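Salt Dough or Air-Dry Clay? Testing Materials for Child Handprint Keepsakes
Project report, Family and Consumer Crafts
Nazma Mondal and Hawi Abdella

1. Background

Parents often press a child's hand into dough or clay to keep a record of its size. Many craft blogs give a recipe for this, but few of them say how the finished piece looks after a month. Our project compared three materials for a handprint disc that can be painted and hung on a wall. We wanted to know which one holds the lines of the palm, which one cracks, and which one a parent with a restless toddler can manage at the kitchen table.

2. Materials

Salt dough: two cups of flour, one cup of salt, one cup of warm water.
Baking soda dough: two cups of baking soda, one cup of cornstarch, one and a quarter cups of water, cooked in a saucepan until thick.
Air-dry clay: Forsberg white, bought in a block.

All three were rolled out on parchment paper between two wooden strips, so the discs came out at the same thickness. We cut them with a bowl rim and made the hanging hole with a drinking straw. The paint was Manilo washable tempera in blue and green.

We made 14 discs in each material. The children were between one and four years old and came with a parent to the Plammont family center in August.
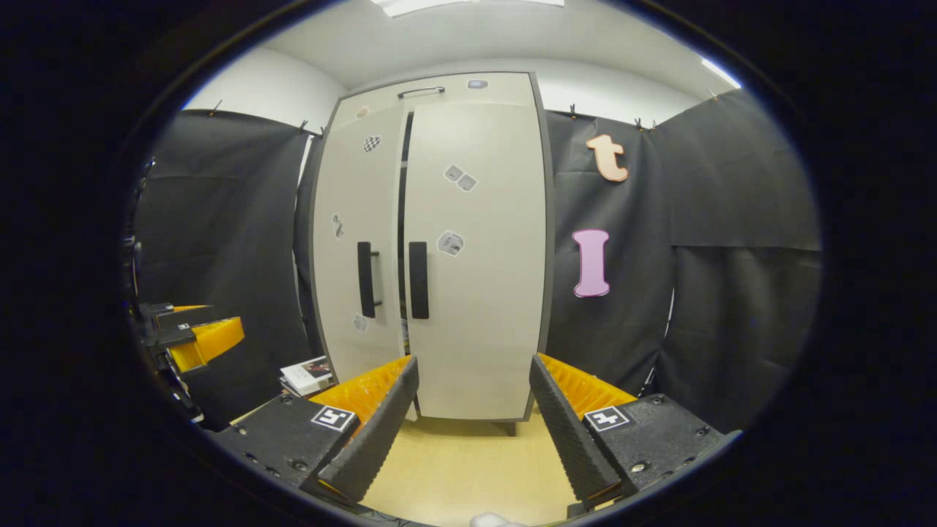
3. Method

Each child made one print in each material, with a short break between them. One of us held the wrist and the other pressed the fingers down from the thumb outward. If the print smeared, we rolled the dough again and gave the child one more try. After that we kept whatever we had.

Salt dough discs were baked on a low heat for three hours and turned over once. The other two kinds dried on a wire rack, and we turned them every morning. We didn't paint anything until it felt hard on both sides.

To judge the prints, we gave a score for the fingers, the palm lines and the edge of the disc. We scored separately and then compared sheets. Where we disagreed by more than one point, we looked at the disc again together.

4. Results

The baking soda dough gave the clearest palm lines. It is very smooth and stays white, so the paint color comes out true. It also broke most easily, and two discs snapped at the hanging hole when we threaded the ribbon.

Salt dough was the easiest to press. The children liked it best, probably because it was still a little warm. Five of the discs puffed up in the oven and lost the little finger or part of it.
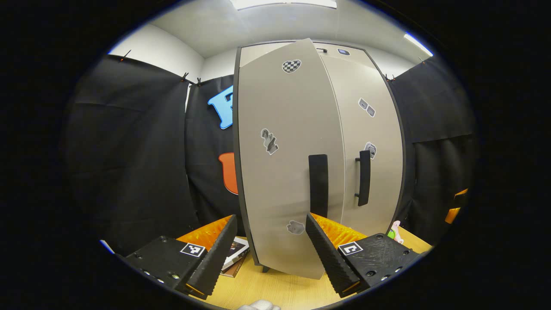 Forsberg clay held its shape and had no breaks, but it needs a firm push. The one-year-olds mostly left a shallow print with no lines — on those discs the paint did more of the work than the clay. The edges also curled when we forgot to turn them.

5. Discussion

For a child under two we would choose baking soda dough and make the disc thicker near the hole. For older children the clay is worth the extra cost. Salt dough is fine for a first try, but the oven should be as low as it will go.

We would change the scoring next time. Hawi scored edges more strictly than Nazma did, and a sheet with sample prints would have helped. We also painted all the discs before sealing any, so we can't say if the varnish changed the color.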